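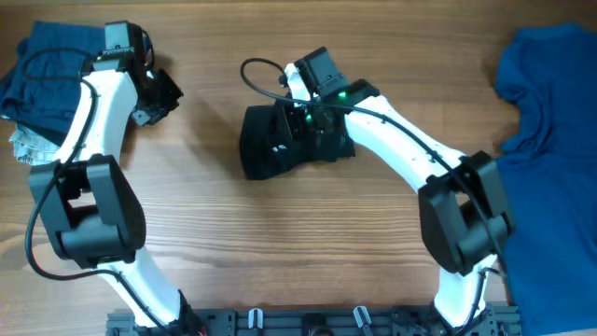
Ticket: Right arm lags during two-arm fold recording
Project: Delldale, clothes folding set
Opened by: Alina Căpraru
Assigned to: Gianni Pagano
Status: Closed

Reported problem

While recording folding examples at the Delldale table, the right arm falls behind the left one. It is worst when both grippers hold the same garment and the operator moves them apart. The left arm follows the lead handle right away. The right arm waits, then catches up in one jump. By then the cloth is either too tight or has slipped out of the jaws.

We planned 200 episodes for this set. So far 126 are saved, and 22 of those have the jump in them somewhere. I have marked them "hold" in the episode sheet. Please do not delete them yet.

Steps tried before opening the ticket

Restarted the recorder. No change.
Restarted both arms and ran the home position again. No change.
Swapped operators. Pierina Piras got the same jump on her second try.
Recorded with smaller garments only. The jump still shows up, but less often.

Log, Gianni Pagano

9:40. Started with the joint logs for the held episodes. The commanded position for the right arm is smooth in all of them. The measured position goes flat for a short time and then steps. So the lead handle is fine, and the delay is somewhere between the recorder and the arm.

10:15. Moved each arm alone through the same path with nothing in the grippers. No delay on either side. Moved both together, still empty. Delay on the right, small but easy to see in the plot.

10:50. Ran the stretch motion with a black garment held between the two grippers, at the slow speed setting.
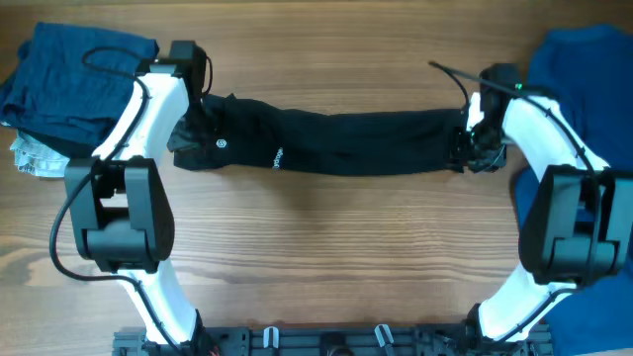
Can the held episodes still be used for training if the fold came out fine at the end?

Leave them out for now. The model learns from the whole motion, and with the jump in there the commands no longer match what the arm did. A good final fold does not fix that.

11:30. Looked at how the arms are connected on the computer side. Both are on the same USB hub, and so is the external drive the recorder writes to. When the drive is busy, the right arm's messages wait in line. The left arm is polled first, so it never shows the problem.

11:45. Moved the drive to its own port on the computer. Left both arms on the hub. Repeated the empty two-arm test -- the flat spots are gone from the plot.

13:20. Back to garments. Asked Pierina to run the normal sequence at full speed: pick up, stretch, lay down, fold, add to stack. Recorded 2 trial episodes under the name "Greco" so they stay out of the real count. Measured position follows commanded position on both arms from start to finish.

14:05. Changed the recorder settings so it gives a warning when an arm message is late. Before this it only wrote a line in the log, and the operator had no way to know during the episode.

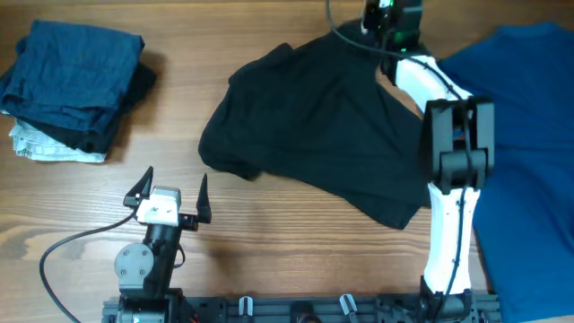

Lenuța Voicu asked whether the Fakevar table should be checked too, as it was set up from the same parts list and the drive there may be on the hub as well.

14:30. Checked by phone with Ubaldo Galli. Same wiring at Fakevar. He is moving the drive today and will open a separate ticket if he finds late messages in the older episodes.

To do

Re-record the held episodes at Delldale -- Alina
Add the port layout to the setup page -- Gianni
Move the held files to the "rejected" folder once the new ones are checked -- Alina

Closing note, Alina Căpraru

First batch of re-recorded episodes is in. No late message warnings. Closing this one. The setup page is still waiting for the port layout.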